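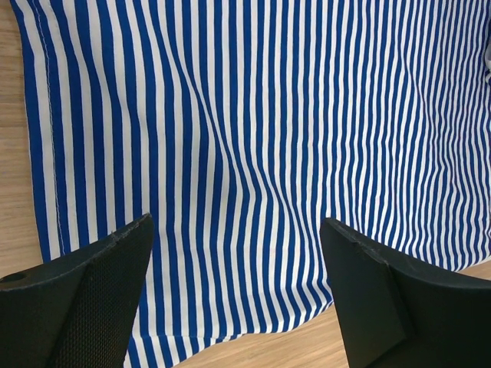 Striped thing, laundry bench, Frerichs open day

mangle_wurzel
Went to the Frerichs open day in January. The leaflet promised "the future of laundry", so naturally I took sandwiches. Queue of 36 people for the folding bench, and a nice woman called Nuria Demissie doing the talking.

gasell_owner
Did it fold anything? My Gasell press cost 60 quid second hand and has never needed a leaflet. 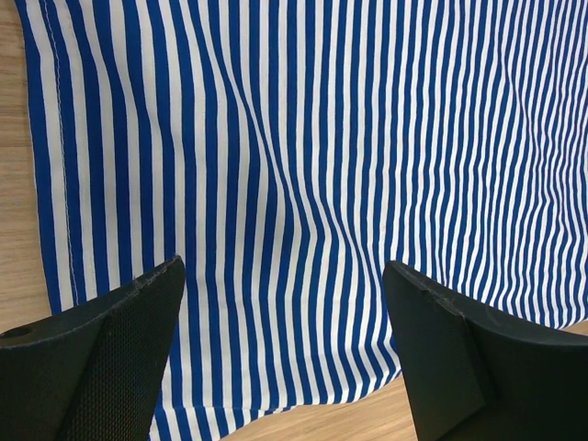 mangle_wurzel
Folding is the bit I went for, as I do sheets for a guest house and would happily never see another. They tell you the hard part is finding an edge to get hold of. Fair enough, but a stitched hem down one side and stripes running the same way is a fairly generous hint. Give it one of my fitted sheets and see how chatty everyone is then.

tiltrotor
Bit harsh. Stripes that bend all over the place at every rumple are horrible for a camera. I work near this stuff and plain cloth can be easier.

mangle_wurzel
Plain cloth had its turn too. Nuria said the red ones were on the afternoon list, and she was very patient with a man who wanted to know if it did duvets.

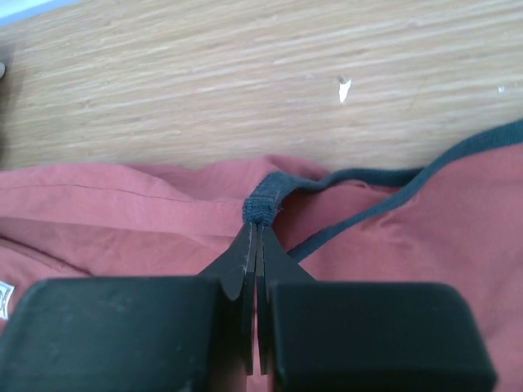 He asked twice. She said the software is called Arusero and that it had been through 63 garments that week, to which he said his wife did that before lunch.

gasell_owner
His wife has my vote.

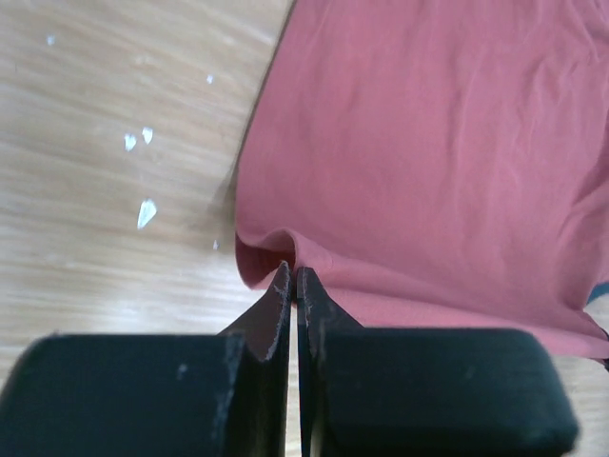

Laundry & Linen > Shows and Open Days

tiltrotor
Still think you're being unfair. Plondico had one at their do last year and it took 41 minutes over a pillowcase.

mangle_wurzel
I've had mornings like that. Tea was free, by the way.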